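How do you fold a quilted jacket liner?
Lisau Costume Club forum > Storage and care

kostier36
Ours are a puffy mess after every show. Roll or fold?

gamel_17
Roll, always! Folding leaves creases in the padding.

kostier36
Rolled ones spring open on me though – I've got six to do before April.
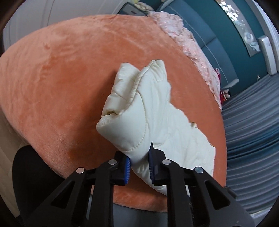

Lisau Costume Club – Wardrobe Team

rimkute232
Cream quilted piece, bunched up on the orange plush cushion. I'm with folding, sorry gamel. Fold on the stitching lines and it stays put.

gamel_17
Disagree, that's a lot of bulk at the top where it folds over. Chak-lun Chien rolls hers and ties them with tape.

kostier36
OK, trying tape tonight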